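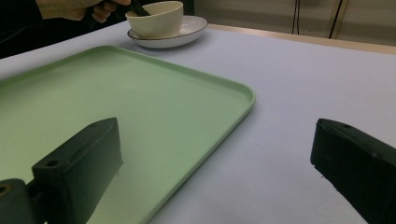
Student Project Report: House Rules for Recording Table-Laying Tasks with Hand-Held Grippers

Orenton College, second-year robotics project
Handed in 27/03/2025

Why we wrote a set of rules at all

When our group started on the Floltside project in November, we thought the hard part would be the software, and we were rather looking forward to it. The task itself is about as homely as you could wish for: a bowl, a plate or saucer to go with it, and a green tray, all on a pale table, with a person moving the crockery about using a gripper in each hand so that a robot arm can later learn from the recordings. Our first batch came to 900 recordings, and when we sat down to go through them (with a good deal of tea) we found that we had all been doing things in our own way. Some of us nudged the bowl into place, some lifted it, and one or two of us started before the tray was even straight.

So we stopped for a while and wrote down how we wanted to work. We borrowed the layout from the Jamar workshop handbook, which is kept on the shelf by the door and is mostly concerned with drills and saws, but has a lovely plain way of putting things. The first draft had 23 rules, which was far too many for anyone to keep in their head, and we whittled it down to 11. The ones that changed our work the most are set out below, with a few thoughts on each.

The rules we would keep

1. Agree the starting layout before anyone picks up a gripper. The tray goes down first, empty, and the crockery goes beyond it towards the far side of the table. It may sit at a slight angle, and we do want some variety there, but nothing should hang over the edge.

2. Plain dark sleeves, please, pulled down to the wrist. We had one very cheerful stripy jumper in the first batch and it made those recordings stand out from all the others.

3. Check where the cable runs before you reach. It should have enough slack to follow your arm across the table without dragging over the crockery, and it's well worth doing one slow practice reach to be sure.

4. Take hold of a bowl by its rim, and don't hurry. Close the fingers gently, and keep the other gripper well to the side until you need it.
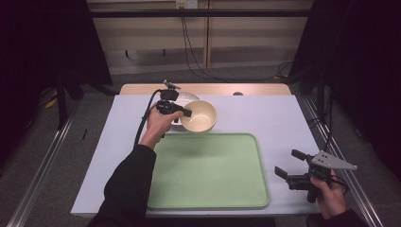 5. If something slips, finish the movement calmly and mark the recording afterwards. We argued over this one for a whole afternoon! In the end we decided that slips are worth keeping so long as they are labelled, and that nobody should be made to feel silly about them.

6. Take a proper break after every set. Holding two grippers is harder on the wrists than you'd think, and our tidiest work was nearly always done early in a session.

How it went

With the rules pinned up, we carried on until we had roughly 2000 recordings altogether. The second batch was much pleasanter to sort through, and we spent far less time arguing over what ought to be kept. Rule 3 was the one people forgot most often, me included, and I would now put it at the top of the sheet.

What we would still like to sort out

We never settled how far the tray may be turned before it counts as a different layout, and the wording of rule 1 is still a bit woolly for that reason. The Đặng checklist, which we only came across near the end, asks for a mark on the table at each corner, and we would like to try that with the next group. We'd also like somebody from outside the project to read the sheet cold and tell us which parts make no sense to them.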